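The Case for the Mostly Bare Desk (and One Drawer)

I have been told, more than once, that my opinions about desks are too strong for a person who mostly answers emails for a living. Fair enough. But I spend more waking hours at a desk than I do in any other spot, including my bed and my couch and the driver's seat of my car put together, and I think a person gets to have feelings about that.

So let me tell you what I believe, and then you can write in and tell me I'm wrong, like Cirilo Villalobos did last time when I said ugly things about corkboards. (I stand by them. Sorry, Cirilo.)

I believe a desk should have very little on it. Four or five things, tops. I also believe one of those things should be a drawer unit that sits right on the desktop, and this is where I lose the minimalists, who want the whole surface bare as a skating rink with one laptop floating in the middle of it.

I tried the skating rink. I tried it for an entire winter. I bought the cable tray, I put every pen I owned in a closet down the hall, and I got a Flinov lamp that clamps on the underside of a shelf so it wouldn't even touch the wood. It looked terrific for the four seconds it took to walk past it. Then I'd sit down to work and need a stamp. Or scissors, or a sticky note, or the little screwdriver for my glasses, which loosen every time the weather changes. Up I'd get and walk to the closet, and while I was in the hallway I'd notice the laundry, and there went twenty minutes.

Stuff that lives far away doesn't get put away, either. It gets used once, and then it stays on the desk because the closet is down the hall and you're busy. By Friday my beautiful bare surface would have tape on it, and a stapler, and a receipt, and a mug, and another mug. So the skating rink was really a junk pile with good mornings.

My friend Faraji Temba, who has a much tidier brain than I do, told me the trouble was that I'd gotten rid of the storage and kept the stuff. He was eating my chips at the time and I didn't want to hear it, but he was right.

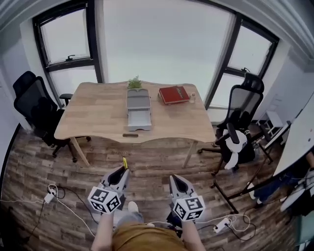
I have a real soft spot for the small organizer with a drawer in it, the kind that takes up less room than a cereal box lying on its side. People will spend a fortune on the desk itself, and then balk at a little stacking box because they've decided that boxes on desks are clutter. To me it's the opposite of clutter! It gives the loose things an address. And look at how little you need around it: a light gray organizer toward the back of a pale table, a small green plant perched on it, a red hardcover lying at an angle, a small glass bottle, and all the rest of that top is free for your elbows. The organizer's drawer is pulled out toward the person, too, and I could write a whole separate essay about that, because a drawer that opens to the side is a drawer you'll stop using inside of a week. I had one that opened to the left for two years. I could not tell you what was in it.

The plant I feel strongly about as well. Put it up on something! A plant standing directly on the work surface is a plant you will knock over with a notebook, and I have vacuumed enough potting soil out of enough keyboards to speak with authority. Raise it up a few inches, shove it to the back, and let it get the window. Mine is a mint, which smells great and grows like it's angry at me.

Now the book. I know somebody is going to say a book on a desk is decoration, and that I'm cheating. I keep one there all the time and I do read it, in the odd minutes when a file is uploading or someone has put me on hold. Lourenço Prata, who I shared an office with for longer than either of us planned, used to keep a bird guide out and got to be pretty good at gulls. That was all hold music. If he'd kept that book on a shelf across the room he'd have picked up his phone instead, same as everybody. One book, though. Two books is a stack, and a stack is a shelf that hasn't admitted it yet.

Let me say something about size, because I get asked. You do not need a big desk. I had a huge one at my old job in Eltancombe, a real slab, the sort of thing you could butcher a cow on, and all that happened was that the far third of it filled up with paper I couldn't reach without standing. When we moved out I found a parking ticket back there. A small table with plain legs will do for most of us, and you can sweep under it, which I didn't appreciate until I had one. My big desk had solid panels down to the floor on both sides and I don't like to think about what was going on in there.

And you don't have to spend a lot on the organizer, either. Mine is a Coelho and it cost me 2 dollars at a Saturday yard sale, with a bonus eraser inside. I've seen very pretty ones go for 115, and I'm sure the drawers on those glide like a dream, but I promise your paper clips can't tell. The only thing I'd check is the drawer itself. Pull it all the way out, push it back in with one finger, and if it catches then leave it at the store. A sticky drawer turns you right back into a person who leaves the tape out.

Where do I land on trays? People ask that too. I like a flat tray on top, as long as it stays mostly empty. Mine holds whatever paper I have to deal with today, and at the end of the day I deal with it or I admit I'm not going to. The deep ones with three levels are a trap. Samuele Lombardi gave me a three-level one as a present (thank you, Samuele, I'm sorry, it's in the garage) and within a month the bottom level was a museum. There was a warranty card in it for a toaster I don't own anymore.

The other trouble spot is the chair, and I'm as guilty as anyone. You can have the cleanest desk in the world, and if there's a second chair in the room it will end up wearing your clothes. A sweater goes over the arm because you got warm around lunch. The next day there's a towel. I've had people over who had to stand and chat with me because every seat in the place was dressed. I used to get upset with myself over it, and I've mostly quit. One garment on one chair is fine by me. It's a room where a person works, they take off a layer, big deal. When it gets to three, I put in a hook.

I'll admit there's an argument on the other side that I haven't been able to knock down. Tomás Serrano does the best work of anybody I know, and his desk looks like a truck tipped over. He has a Manance adding machine on there that hasn't been plugged in since he got it, and a bowl of keys, and at least three kinds of soup crackers. He says he thinks better with everything out where he can see it, and that putting things in drawers is the same as throwing them away, only slower. I've watched him reach into that heap without looking and come up with exactly the right invoice. I don't understand it. I once tried to find a pen on his desk and had to sit down afterward.

So maybe there's a kind of brain that wants the heap, and if you've got one, bless you, carry on. But I think a lot of people who say they've got a Tomás brain have a regular brain and no drawer. I was one of them! I went around for years telling people I was just messy, like it was my blood type. Then I got a box with a drawer in it, and the scissors had somewhere to go, and I turned out to be a medium-tidy person who'd been badly equipped.

If you want to try it, take everything off the desk this weekend - everything, even the lamp - and put it all on the floor. Sit at the bare table for a bit and do some work. Each time you need something, go and get it from the floor, and when you're finished with it, it goes in the drawer. Do that for a day or two. What's still on the floor by then can go live down the hall, and what's in the drawer has earned its spot. I did this in February and the floor pile had two hole punches in it. I haven't punched a hole since high school.

Then put one nice thing out that you like looking at. I'm partial to the mint, but I'm not going to come over and check. And Cirilo, if you've got a corkboard hanging over your desk as you read this, I'd like to know what the oldest thing on it is, and I want the truth.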